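How to request a transcript from the Clollside Tribunal

Transcripts of public hearings are available to parties and to members of the public. Closed hearings are handled separately under Practice Note 2.

Before you begin
Find the matter number. It is printed on the hearing list and at the top of every order, for example 1159 or 674. If you have only the name of a party, the Registry can search for it, but allow extra time.

Making the request
Complete Form 658 and mark whether you need the full hearing or a single sitting. Parties should enter their role in the matter. Other applicants must state the purpose of the request in a sentence or two.
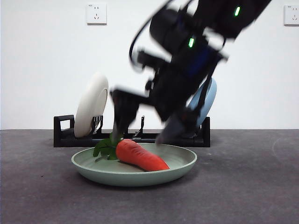 Sign the form and lodge it at the Registry counter or by post. Unsigned forms will be returned. Requests on behalf of an organisation must be signed by an authorised officer.

After lodgement
The Registry will send a written quote. Transcription does not start until the quote is accepted and paid. Names protected by a suppression order are removed before release — this applies to parties' copies as well.

If a request is refused, you may seek a review by writing to the Deputy Registrar, Ghada Daher. Attach a copy of the refusal notice.

This procedure applies to requests lodged on or after 1 July 2022.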